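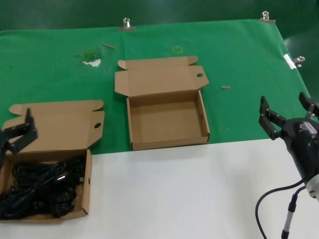
Equipment Planning: Frequently Asked Questions

Issued by the Flellarport Shared Automation Facility. Last revised 17 July 2022.

Who may submit an equipment request?

Any department with an approved project code may submit a request. Requests from outside partners, including Sumavance and Coughlan, must be sponsored by a department and signed by its budget holder.

When are requests reviewed?

Requests are reviewed in July for the following budget year. A request received after the review closes is held for the next one unless it concerns safety or the replacement of failed equipment.

What should the budget for a two-arm workstation include?

The purchase price of the arms is only one line. Applicants should also enter the grippers, wrist cameras, controller, table, cables, spare fingers, freight, installation and operator training. Small supplies such as table coverings, clips, trays and cartons are charged to the operating budget and should not appear on the capital form.

How much floor space should we request?
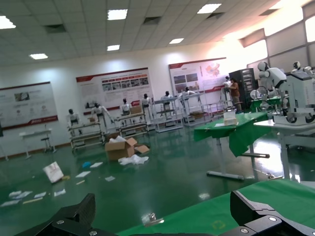
Floor space is assigned by the facility office after the equipment list has been approved. The standard allotment for a two-arm workstation is 120 square feet, including clearance for the operator. Applicants often measure the table alone and leave out everything that gathers near it. Humanoid robots kept on metal stands take up a strip of floor along a wall, and an opened carton with its packing material and loose paper can occupy the middle of a room as fully as a machine does. A separate line for storage and unpacking is therefore required on the form.

How long does delivery take?

Applicants should plan on 52 working days from purchase order to acceptance. Custom grippers may take longer, and the supplier's written estimate must be attached.

Is a second quote required?

Yes, for any single item above $427. Flonditz units are covered by an existing agreement and are exempt. All other purchases above the limit require two written quotes, each no more than 3 months old.

Can we lease equipment?

Leases are permitted for arms and mobile bases. Grippers and cables are treated as wear items and must be purchased.

Who pays for repairs?

The requesting department pays for repairs once the supplier's warranty has ended. A yearly repair allowance must be shown on the form, even where the first year is fully covered.

Where should questions be sent?

Please write to Mabli Foulkes, Equipment Planning Office, and give the project code in the subject line.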